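Section 9. Looking After Your Nendari Chairs

Now that your chairs are together and standing level, we'd like them to stay handsome for many years, and a few minutes of care now and then is all they ask. The wooden parts come with a thin coat of Besson wax already on them, so please be gentle!

1. Wait at least 20 hours after assembly before the first cleaning, so the glue under the seat can set.

2. Go over the whole chair with a dry, soft brush, starting at the top of the back and working down to the feet.

3. Dip a cloth in lukewarm water with 2 drops of mild dish soap, then wring it out well – it should feel cool to the hand but leave no puddles.

Caution: Scouring pads and bleach will dull the wax, and we can't replace a seat damaged this way.

4. Wipe the seat, following the grain, and hold the chair steady while you do.

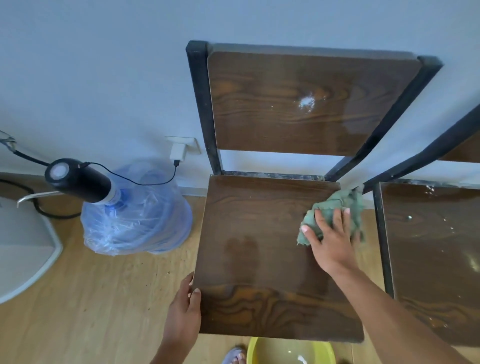 Seats get the most wear, so give them the most patience. Keep one hand curled over the front edge and press the cloth flat with your fingers spread, the way it's being done with the green cloth. Chalky white marks on the backrest, like the patch near the middle of this one, are best left until the seat is finished. Lay the damp cloth over them for a minute and then wipe lightly.

5. Wipe the black frame last, including the crossbar below the backrest, and dry everything with a clean towel.

Note: If a mark won't budge, write to Eliécer Zapata at our Sirgate workshop before trying anything stronger.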